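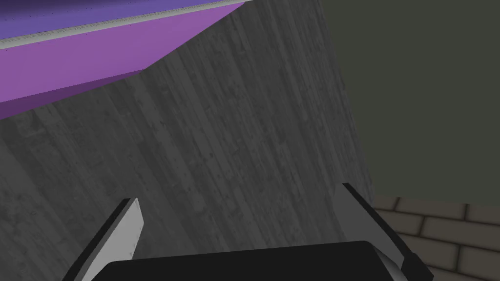

Can any of these do real chores yet?
Posted in Home & Shop Automation, May, 9:14 pm by curovine_fan

I keep reading that we're almost there. So I priced one out — 4,000 for the arm, before you buy a gripper! My dishwasher costs less and has never dropped a plate.

mathur_shop wrote:
Depends on the chore. Ours moves blanks from a bin to a fixture all day, 486 last shift, and I had to step in 7 times. I'd call that working.

curovine_fan wrote:
Sure, same blank, same bin. Try my kid's sock drawer.

preloter wrote:
Agree with the sock guy. I trained mine in sim until it was hitting 90 percent, then put it on my kitchen counter and it fell apart. Wood grain and shadows, I think?

mathur_shop wrote:
Or your lighting. Did you vary it at all?

preloter wrote:
A little. ok, no

Contact the Unau forum admins | © Unau Forums | Back to top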